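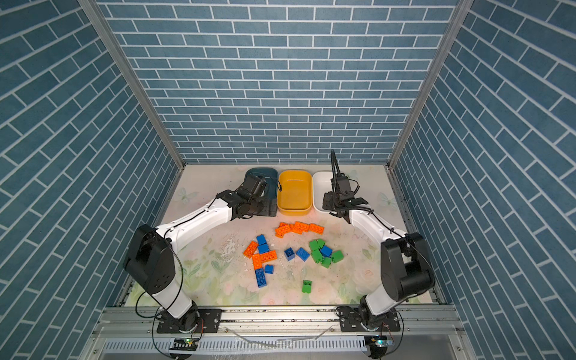 This page was last edited on 01/01/2023.

Plamex Planden

The Planden is a two-armed tabletop robot kit sold by Plamex for teaching, hobby use and small research jobs. It comes as a bench unit with both arms fixed along the front edge of the work surface, and is best known for its sorting exercise, in which plastic building bricks are moved by color into trays. A child of five can do this faster, a point raised in most reviews and left out of the brochure.

Contents
1 Design
2 The sorting exercise
3 Software
4 Versions and extras
5 Reception
6 See also

Design

Each arm is built from white links and black joint housings on a black base plate, and ends in a gripper with flat, ridged fingers. The two arms roughly mirror each other. A wide aluminum rail runs between the bases, with a slotted wiring duct in front of it and a small electronics board at either side. Cables are partly sleeved and otherwise left to hang in loops, an arrangement the manual calls "service-friendly."

The work area can be walled in on three sides with panels from the Fuvberg line of backdrops. Brick pattern is the usual choice, giving the robot the feel of working in a very small alley. The tabletop takes printed covers as well, and the floral one, with its butterflies and pink rose, has a following among owners. Plamex recommends plain gray. Users who train on the floral cover report that the system copes with it, though covers do scuff in the places where bricks are picked up most.

The sorting exercise

The standard exercise uses orange, blue and green bricks and three rounded trays, in teal, yellow and white, lined up at the back of the table. None of the trays matches any of the bricks. The manual describes this as a deliberate test of whether the system has learned the rule it was given. Forum users have suggested that the trays were what the supplier had – both views may be correct.

Bricks are tipped out in the middle and left as they fall. Those lying studs up are the easy ones. Bricks on their sides, or with the hollow face showing, give the grippers more to think about, and one brick resting across another is the usual cause of a failed pick. The rules of the exercise allow 2 attempts per brick, after which the operator may step in and look disappointed.

Software

The kit runs on Lencho, a control package that records a person guiding the arms and then tries to repeat the task by itself. Plamex advises recording 40 runs before expecting anything useful. The first few attempts after that tend to be slow and oddly polite, with each arm waiting for the other to go first. An update released in November addressed the waiting and introduced some bumping.

Versions and extras

Planden – both arms, rail, electronics and power supply
Planden Solo – one arm, same rail, more room for coffee
Fuvberg panel set – 3 walls, corner posts included
Spare finger pack – sold separately, and often

Reception

Reviews have been kind to the hardware and cooler on the paperwork. The arms are generally rated as steady and easy to repair with ordinary tools. Complaints center on the setup guide, which covers bolting down the base plates twice and calibration not at all, and on the loaner service, where the wait for a unit can outlast the project it was wanted for.

See also

Lencho (software)
Fuvberg panels
Pick and place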